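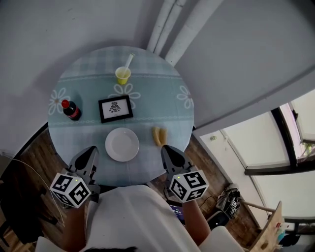 ## 第二讲 位姿丢失之后:Toltholm 工位事故的再读

先把材料交代清楚。本讲用的案例来自 Toltholm 工位,双臂摆餐具,策略代号 Tomska,示教数据由手持夹爪采集,经 Hong 处理流程清洗后用于训练。现场集成方是 Tida。手头的文件有四份:事故记录、Tida 的结论报告、Hong 的清洗日志,以及 Engelbert Zaugg 后来写的复核意见。四份文件说法不一,请大家先读原文,再读这份讲义。

课前要求:带上一讲的坐标系作业。没交的同学本讲会听得很吃力,后半段的推导全靠它。

### 一、事故经过

2022年3月16日,右臂按任务要求把一只盘子推正,左臂去取瓶子。左臂的指尖越过瓶身,在比瓶子远的位置闭合,随后回撤,瓶子被带倒。操作员 Cathal Gallagher 按下急停。手臂停住了,夹爪却保持着闭合力矩,指间夹着桌布的一角。Gallagher 伸手去扯桌布,右手食指被夹,轻伤。

记录里的原话是“急停功能正常”。请把这句话圈出来,第四节还要回来谈。

Tida 的报告给出一句话结论:采集阶段标记被短暂遮挡,造成个别轨迹位姿丢失,属于偶发数据质量问题,已通过补采解决。

我对这个结论有三处不放心。“个别”没有数字。“偶发”没有依据。“已解决”的证据是补采之后又跑了一个下午没出事,而出事之前,同一套系统也安稳地跑过许多个下午。

### 二、位姿是怎么来的

手持夹爪本身不知道自己在哪儿。采集时,头部视角的相机看到夹爪根部的标记方块,解出方块相对相机的位姿,再乘上一个固定的标定矩阵,得到指尖位姿:

> T(相机→指尖)= T(相机→方块)· T(方块→指尖)

第一项逐帧估计,第二项标定一次,之后一直沿用。两项的误差性质完全不同,写报告的人却常常把它们合成一个“定位误差”报出来。合在一起以后,你就看不出错的是哪一项。

第一项的麻烦有这样几种:

- **遮挡。** 手腕一转,方块朝向相机的面变了,或者被前臂挡住。估计直接中断。
- **翻转歧义。** 只看到一个面、而这个面又接近正对相机时,平面位姿有两个几何上都说得通的解。重投影误差相差很小,求解器可能在相邻两帧之间跳来跳去。
- **运动模糊。** 角点提取偏移,误差不大,但有方向性,总是沿着运动方向。
- **头部运动。** 相机戴在人头上,人低头看盘子,整个参考系跟着动。若没有另外估计头部位姿,手没动也会算出一段位移。

第二项的麻烦只有一种,就是它变了而没有人重新标定。螺丝松动、方块被磕过、换了一副手指,都会让固定矩阵不再固定。这种误差不会中断,不会跳变,曲线十分光滑,任何基于平滑度的筛查都抓不到它。

腕部视角的相机另有一套问题。镜头视场很宽,画面边缘弯得厉害,直线不直。用针孔模型去读靠边的物体,距离会读错,越靠边错得越多。

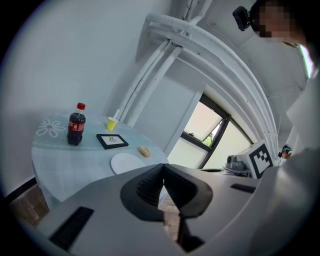

所以讨论“瓶子在哪里”之前,要先问是谁说的、在哪个坐标系里说的、用的什么畸变模型。Aoife McGrath 在复核会上问过 Tida 的工程师这个问题,得到的回答是“用的默认模型”。会议纪要写到这里就换了议题。我认为这是整份纪要里最该追下去的一句。

还要留意一点:腕部画面里,夹爪自己的外壳占去很大一块。靠近桌沿的物体容易被外壳挡住一部分,策略看到的盘子可能只是半个盘子。训练集里如果多数盘子都是这样被挡着的,网络学到的“盘子”就带着外壳的轮廓。换一副外形不同的夹爪上机,这个线索随之失效。

### 三、清洗日志里的数字

采集总数是 3000 条,清洗后保留 2507 条。Tida 的报告只提了后一个数,标题写作“高质量示教集”。

被丢掉的那些是什么?日志里写的筛选条件有两条:

1. 轨迹中位姿连续缺失超过阈值,整条丢弃。
2. 缺失未超过阈值的,线性插值补齐,保留,不作标注。

第一条乍看很合理。请想一想哪些动作最容易让方块长时间看不见:手腕大角度翻转,手伸到瓶子后面,两只夹爪交叉。也就是说,最难的动作被系统性地删掉了。留下来的数据确实干净,干净得像一张没有障碍物的桌子。策略在这些数据上训练,又在从同一批数据里切出来的验证集上打分,分数当然好看。

第二条更糟。插值在时间上是连续的,位置曲线看不出异常,可是抓取恰好发生在缺失段里时,插值给出的是一条直线,真实的手走的是弧线。手指闭合的时刻由夹爪开度记录,准确;手指所在的位置由插值给出,不准确。两路信号对不上,训练样本就在教网络“在这个错误的位置闭合”。

Fionnuala Ó Ceallaigh 做了一个简单的检查:把闭合时刻落在插值段内的轨迹挑出来,看闭合点相对瓶子的偏差方向。如果是偶发误差,偏差应该四面八方都有。她画出来的结果偏向远离操作者的一侧,跟事故里左臂越过瓶身的方向一致。

方向一致能说明什么?我的看法是,它足以推翻“偶发”,还不足以证明插值就是原因。标定矩阵漂移也能造成同向的偏差。要分开这两种解释,得看未插值的轨迹里有没有同样的偏移。Ó Ceallaigh 的表格里没有这一列,她本人也在脚注里承认了。写作业引用她的结果时,请连脚注一起引。

顺便说一句补采。补采用的是同一副夹爪、同一个标定文件、同一套筛选条件。新数据会以同样的方式出错,只是数量更多。

### 四、“急停功能正常”

回到圈出来的那句话。

急停按下,手臂抱闸,这一段确实正常。夹爪由另一条回路供电,设计上断使能后保持最后的力矩,理由是防止工件掉落。搬运重物时这样设计说得通。桌上放的是杯子、瓶子和盘子,掉了就掉了,夹住手指的代价要高得多。风险评估表里夹爪这一行写着“参照上一项目”,上一项目抓的是铸件。

复核时可以逐项核对的内容:

| 项目 | 文件里的说法 | 需要看到的证据 |
|---|---|---|
| 急停后手臂状态 | 抱闸 | 制动时间记录 |
| 急停后夹爪状态 | 未提及 | 夹持力随时间的曲线 |
| 人员释放方法 | “手动释放” | 释放机构的位置和所需的力 |
| 复位条件 | 操作员确认 | 确认前是否允许恢复使能 |
| 人员培训 | 已完成 | 培训材料中有无被夹情形 |

“手动释放”四个字尤其值得怀疑。Bríd Cronin 去现场试过,释放旋钮在夹爪朝向机座的一侧,手臂停在事故那个姿态时,单手够不到。她的记录写得很克制:“需由第二人协助。”那天工位上只有 Gallagher 一人。

另外,操作员为什么会伸手?报告把它归为“违反操作规程”。规程第一页确实写着停机后禁止进入,第三页又写着停机后应清理桌面以便恢复。两句话之间没有说明先后顺序,也没有说明怎样才算可以进入。把这种情形记成个人违规,下一个人还会照样伸手。

### 五、Zaugg 的复核意见及其弱点

Zaugg 的意见总体上比 Tida 的报告扎实,他提出了三项整改:插值段逐帧标注并从闭合时刻的监督中剔除;每次采集前后各做一次标定检查;夹爪断使能后改为受控张开。

我仍有几点保留。

标定检查用什么做基准,他没有写。如果拿同一个头戴相机去看同一个方块,检查的只是系统跟自己是否一致。至少需要一个已知尺寸、固定在桌上的参照物,让指尖去碰它。

受控张开也并非总是安全。夹着装满饮料的瓶子停在笔记本电脑上方,张开就是另一起事故。该不该张开取决于任务和停机时的位置,他的文件里当成了一条通用规则。

剔除插值段会让数据再次变少,而且少掉的仍旧是难动作。只做这一项,策略会从“在错误的位置闭合”变成“没见过这种情形”。后者在评估表上更难看出来,遇到时手臂可能迟疑,也可能做出毫无道理的动作。要补,就得改变采集方式:增加一个固定机位,或者让方块在更多角度下保持可见。

### 六、读采集画面时的提示

同学们交上来的分析里,常见一种写法:“画面中两只夹爪的标记方块均清晰可见,因此位姿可靠。”请不要这样写。一帧清晰只说明这一帧可以解算。前后各帧如何、标定有没有变、解算结果落在哪个歧义分支上,都不在画面里。

方块上的绿灯也一样。灯亮着,在没有查到手册定义之前,不能写成“跟踪正常”。去年有一份作业据此写了整整两页推论,后来发现作者从头到尾没有打开过手册。

还有,桌面物体的名称请以任务清单为准,不要凭俯视画面猜。不同机位拍到的同一件东西,颜色和形状都可能看着不一样,标注员之间也会写出不同的词。Hong 的日志里有过同一物体用两个类别名的记录,合并时按字面处理,被当成了两件物体。

### 七、作业

5月第一次课前提交,正文不超过四页,图表另计。

1. 设方块到指尖的标定存在一个绕竖直轴的小角度偏差。推导指尖位置误差与方块到指尖距离的关系,并说明夹爪转向后误差方向如何变化。据此判断:标定漂移能否单独解释 Ó Ceallaigh 观察到的同向偏差?
2. 为闭合时刻落在缺失段内的轨迹设计一个检测方法。说明你的方法会误删哪些动作,不要写“几乎没有误删”。
3. 重写风险评估表中夹爪一行。分别处理夹住工件、夹住桌布、夹住手指三种停机状态。
4. 找出 Tida 报告中一句没有证据支持的话(本讲已经讨论过的不算),写明需要什么数据才能证实或推翻它。

第 3 题可以两人合作,署两个名字。清洗日志在课程共享目录里,文件编码有问题,用表格软件直接打开会乱码,请先转换再读。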